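Robot arm fault halts packing trials at Totdale site

Aug 2, 2025

Work on a bottle-handling system at the Rilico site in Totdale was stopped for six days last month after a robot arm kept closing its gripper with the safety circuit open, the company has confirmed.

No one was hurt. The fault came to light during a routine check in July, when a technician pressed the emergency stop while the arm was holding a dummy bottle. The arm itself stopped as it should. The gripper did not, and carried on squeezing for nearly 8 seconds before it let go and dropped the part.

Rilico, which builds handling equipment for small bottling and cosmetics firms, has been developing the system for Whitcombe, a maker of cleaning products. The arm is meant to pick up bottles lying on their sides, turn them upright and set them neck down into sockets in a tray. Plastic blocks in the shape of a bottle stand in for the real thing during trials.
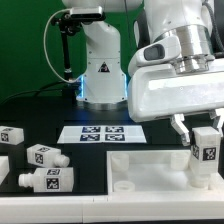
Could the gripper have injured somebody? The company says the fingers were limited to a force of 54 newtons, enough to pinch a hand painfully but below the level at which it would expect a serious injury.

Lakmal Ekanayake, who leads testing at Rilico, said the cause was a wiring change made when the gripper was swapped for a newer model. The old gripper took its power from the arm and lost it whenever the arm was stopped. The new one had been given its own supply, and that supply had not been brought into the stop circuit.

"The arm passed its stop test and we signed off the cell on the strength of that," he said. "The gripper should have been tested as a separate item. It was on the older checklist and it got left off when the list was rewritten."

The gripper supply has now been moved on to the same safety relay as the arm. Rilico has also added a second test, in which the stop is pressed with a part held, with the fingers empty and with the fingers halfway through closing. The results are written down each time and kept with the cell.

A further problem was found while the system was being looked over. In a log of 280 placements, a handful of blocks had gone into the tray at a slight tilt after the gripper lost its hold near the socket. The software had recorded all of them as good. Ekanayake said the two faults were not linked, though both concerned the gripper and both had been missed for the same reason — the checks looked at where the arm was and took the fingers for granted.

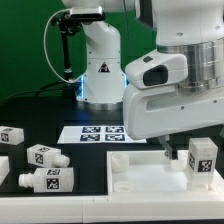

Rilico reads the position of each bottle by camera, and the software works out the angle before the arm moves in. Under the revised rules the placement is also checked afterwards, once the fingers are clear. The printed square tags on the dummy blocks are used for this, with a tag on the front and another on the side so that a lean in either direction can be measured. Real bottles will not carry tags, and the firm has yet to decide how the same check will be made on a customer's line.

Indside, an outside safety firm, was brought in to review the changes and has asked for one more alteration. It wants the gripper to hold its part when the stop is pressed and release it only when a person resets the cell, so that a full bottle does not fall. Rilico said it would fit a spring-held gripper for the next round of trials and repeat the stop tests before any work with liquid begins.

Whitcombe said it had been told of the fault on the day it was found and that its order still stood. Delivery of the first system has been put back, and the two firms have not agreed a new date.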